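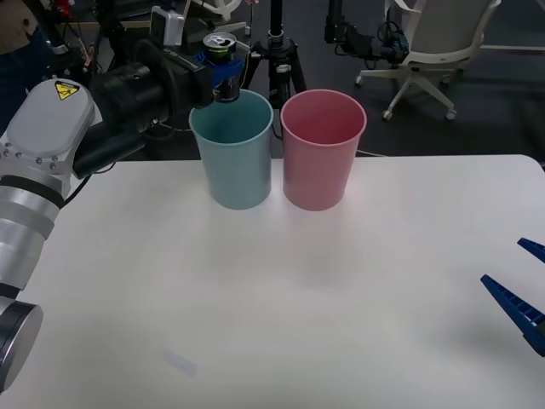
*Can-and-cup work at the Koranell bench, left arm holding the can over the blue cup.*

**Progress report to Warell, April**

The two arms now take the first part of the clearing shift at the Dandcombe canteen, 35 trays a run. Staff used to sort all 200 by hand. They still handle glass and anything with liquid in it.

Of the 23 people on the rota, 5 have finished operator training. Two asked to go back to the counter — we agreed. No hours have been cut.

Stops are still too frequent, mostly on cups set close together. Kälin will send new finger pads. Johanna Eberhard is rewriting the break schedule so that a trained operator is on every shift, Sunday included.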